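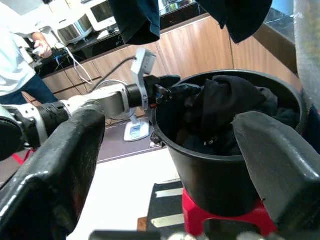
4.2 Colour loss and sorting practice

The second part of the study examined how households in Ivville sort dark clothing before washing, and whether sorting had a measurable effect on colour loss. Participants completed a laundry diary for nine weeks and returned a set of black cotton test squares, which had been placed in their ordinary loads. The squares were compared with unwashed cloth from the same roll, supplied by Quezada.

Most diaries recorded a simple division between light and dark items. A smaller group of households sorted by fabric as well, keeping heavy cottons apart from sportswear and knitwear. Very few recorded a separate load for new garments, although the Jelton guidance leaflet issued at the start of the study recommended one. When asked in the closing questionnaire, participants most often gave the size of the load as the reason: a part-filled drum was seen as wasteful, and items were added until the drum was full.

Test squares from households that divided only by colour had lost more of their depth of shade than those from households that also divided by fabric. The difference was clearest where denim or towelling had been included. We attribute this to rubbing between rough and smooth surfaces, although the diaries do not allow the effect of detergent to be fully separated from that of load content. 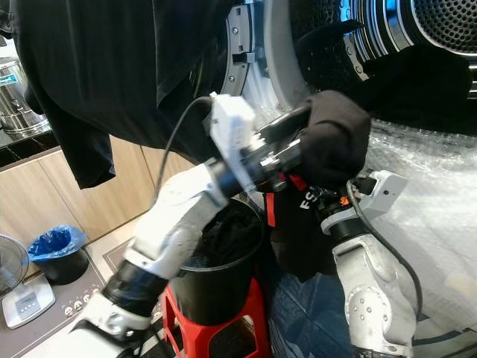

Garments of mixed colour presented a particular difficulty for the coding of diary entries. Participants generally described an item by its main colour, so that a black shirt with a coloured collar or printed badge was entered as black. The term "dark load" therefore covers a wider range of dyes and finishes than it suggests. Among the items at the open front-loading machine in Figure 4 is a black fabric with red trim and white lettering, and under our scheme it would be coded as dark, with a secondary mark for trim. The secondary mark was introduced after the pilot stage and was applied to all 21 households in the final sample.

Red and burgundy trims were of interest because of their tendency to release dye in early washes. On black cloth this release is hard to detect by eye, and participants seldom reported it. White lettering and pale stitching are more sensitive indicators, and staining of these parts was the most common form of damage noted in the diaries.

Spin speed was recorded where the machine displayed it. Loads spun above 1000 revolutions per minute showed more creasing on the Amine scale, but no consistent difference in colour. Spin speed was accordingly left out of the analysis in Section 4.3, which deals with water temperature and the length of the programme.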